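Call for participants: home and office trial of the Rovar desk arm

Indora is looking for people to test the Rovar, a small tabletop robot arm sold as a kit for desks and workbenches. The trial starts in April and runs for 15 weeks. We have 400 places.

Each participant receives one arm, a gripper with a wrist camera, a desk clamp and the control software. Assembly takes an evening with the tools in the box. You do not need programming experience, but you should be comfortable installing software and following a printed manual.

What we ask of you

Run the arm for at least four sessions a week, on your own desk and with your own things. Most tasks are simple pick-and-place jobs: moving small items, clearing a space, putting things back where they belong. After each session you fill in a short form and upload the camera recording. Please remove letters, bank cards and other private papers first.

Who can apply

You must be 18 or older and have a fixed desk that can stay set up for the whole trial. We would like to hear from people with crowded desks as well as tidy ones. Staff of Indora and of our distributor, Ostermann, cannot take part.
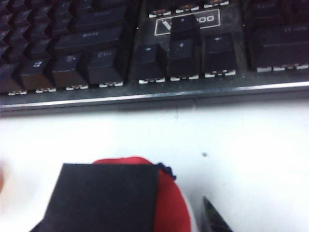
Wrist camera view: the gripper at a red object in front of a keyboard.

What you get

Participants who complete the trial may keep the kit or return it for a payment of $200. Shipping is paid both ways. Spare gripper tips are sent on request – allow a week for delivery.

How to apply

Send a short note about your desk and what you use it for to Timo Tiedemann, trial coordinator, Indora, Drerkano Building, Room 15. Applications close September 10, 2026. Please give your mailing address and the type of computer you use. Everyone who applies will get a reply, including those we cannot place.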